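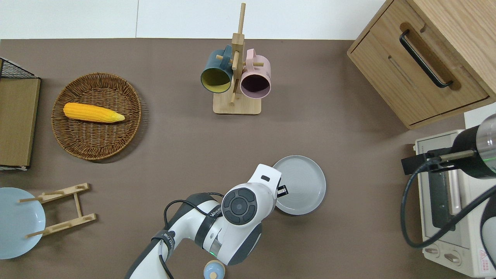 ORKSTEAD ADMITS THE FLOOR MATTERS, LAUNCHES FISTURA TILES FOR HOME GYMS

PONENAU - Orkstead, which has spent most of its working life selling people heavy things to pick up, today introduced something to put them down on. Fistura is an interlocking rubber floor tile for basements, garages and the spare room that was going to be an office.

Each tile measures 65 centimetres a side and locks to its neighbours with a stepped edge. The company looked at the puzzle-piece edge used on most home tiles and decided against it after several staff members spent an afternoon trying to get one to lie flat beside a furnace. The stepped edge can be trimmed with an ordinary utility knife and a straight board. Patience is also required and is not included.

"We've been shipping dumbbells to people with laminate floors for years and wishing them luck," said Colton Caron, who runs product development at Orkstead. "It seemed time to offer something more practical than luck."

Fistura was tested over one long winter in the homes of 291 Orkstead customers. They were asked to train as they normally would and report back. Most did. A few reported that the tiles were very comfortable to stand on while folding laundry, and this has been recorded as a success. The most common complaint concerned the smell of new rubber, so the tiles now sit unwrapped in the warehouse before they are packed. The warehouse has its own opinion about that.

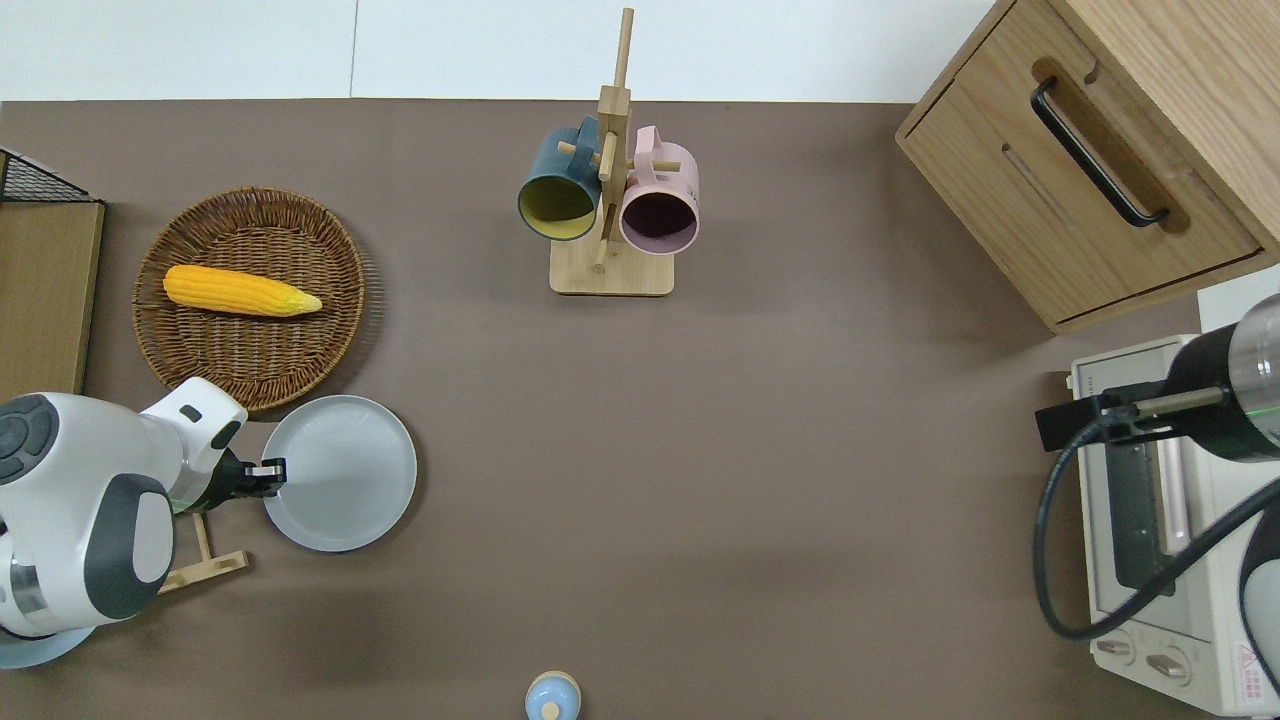
The second most common complaint was colour. Home gym flooring has traditionally come in black, or in black with flecks for those who like to live a little. Fistura comes in charcoal, slate and a muted green that the test households kept calling grey. All three will be stocked from the start, and the green will be labelled as green.

Tiles are sold in boxes of 4. A sheet in each box explains how to measure a room, including what to do when the walls turn out not to be parallel. Owners of older houses are encouraged to read that part first. Thicker tiles for under a squat rack have the same edge and colours, and a bevelled border strip is sold separately for anyone who would prefer not to trip on the way to the treadmill.

Orkstead does not claim that Fistura will make a dropped barbell silent. It will make it quieter. People who live downstairs from the barbell may wish to continue the conversation they were already having.

The first production run is 1,272 boxes, made at the company's Perron plant. Orders open today through the Orkstead website and the Ponenau showroom, where a section of floor has been laid for visitors to walk on, kneel on or drop things on within reason. Retail partners will receive stock in June.

"It's a floor," Caron added. "I've been asked to sound more excited than that, and I am, in my way. I've got it in my own garage and I've stopped apologizing to the concrete."

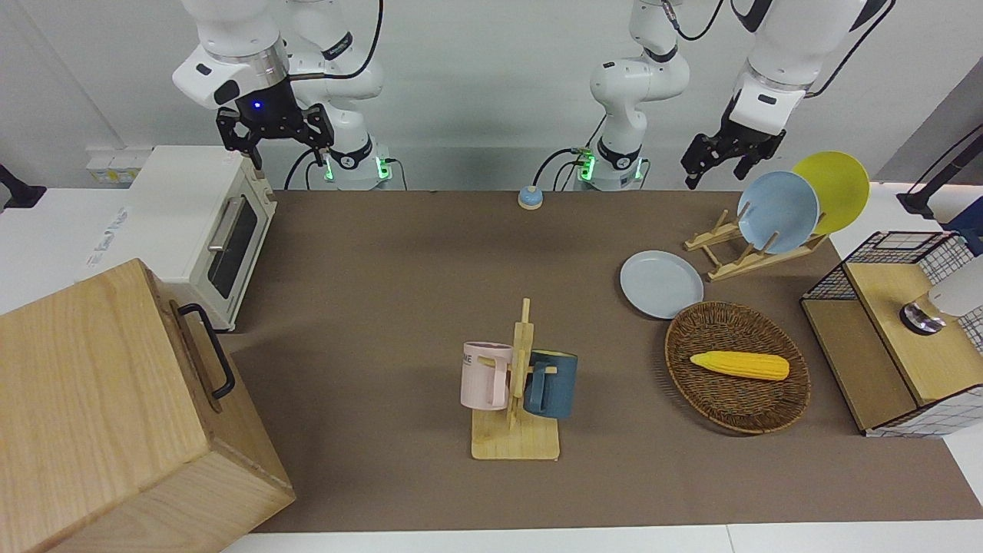 White toaster oven on a brown work surface, with two white robot arms.

Media contact: Colton Caron, Orkstead, Ponenau | © Orkstead. All rights reserved. | Back to top
Last updated: Dec 16, 2019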